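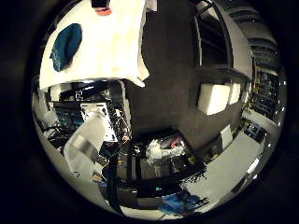
Residents of Brirna have been asking for longer library hours for as long as most of them can remember, and one reader who wrote to us this month put it about as plainly as anyone could: by the time she gets off the bus from Bistska, the doors are locked and the lights are out, and her books go back late again. She will be glad to hear that, from August, the Brirna branch will stay open until 8 p.m. on two evenings a week.

The change was agreed at the town meeting, after a good deal of friendly back and forth and one rather long discussion over the heating bill. It comes with a small grant of $2,000 from the Kondard Fund, which will pay for the extra desk hours through the winter. The town will look at the numbers again in the spring, and if enough people have been coming through the door, the later closing will be written into the regular budget.

And people do seem to want it. The branch lent out 3,769 books last year, its best showing since the move from the old post office on Alemneh Street, and that was with the doors closing at five every working day. Large-print mysteries went out the most (they always do in Brirna), with picture books close behind and a surprising run on anything to do with keeping bees.

The late evenings won't be only for borrowing, either. The knitting circle, which has been squeezing itself into a corner of the bakery all year, will have the long table by the windows on the first of the two nights, and beginners are very welcome – there is yarn to share and plenty of patient company. The second night is being kept quiet for students and for anybody who would simply like to sit down with a newspaper after supper.

Parents should note that story hour stays right where it is, in the morning, and that the children's corner will close at six even on the late nights. The book drop by the side door is open at all hours, as before. Holds can be picked up until a quarter to eight.

Readers coming from Bistska can still catch the last bus home, which leaves from across the street at 8:20. The branch asks that anyone with a library card more than five years old bring it in to be renewed before the new hours begin. Renewal is free and takes a few minutes at the front desk.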